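A Pot, a Lid and Plenty of Patience
By Rochelle Lyons
8/13/16

Print this article | E-mail this article

Yara Tannous has been teaching people to cook in the back kitchen at Satwood for so long that she greets half the town by the dish they made with her. I was "lentils" before I had my coat off.

She started in May with a class of 40, split over several evenings, and what she teaches is mostly pot cooking – rice, beans, soups, the kind of supper that sits on the stove while you get on with your life. "People come in wanting a recipe," she told me, pouring us both tea. "I give them one, sure. But then I make them stand there and listen to the pot for a while."

Her own mother cooked for a family of seven on 2 burners, and Yara still thinks that's plenty. She has strong feelings about lids, too, and I let her go on, because I was enjoying myself and the tea was good.
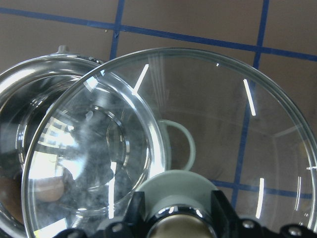 Lids are where most beginners go wrong, Yara believes, and she blames impatience. "They lift it every minute! All the steam goes, and then they ask me why the rice is hard." She likes a clear glass one for new cooks, big and round, the sort that goes with a plain stainless steel pot polished enough to throw back the light. "With glass you can look all you want and keep your hands in your pockets," she said. Her student Radymyr Savchuk apparently held out for a whole pot of rice last week, and she's still telling everyone.

New classes start once the summer people leave. Bring an apron and something to carry your supper home in.

Last updated 8:40 a.m.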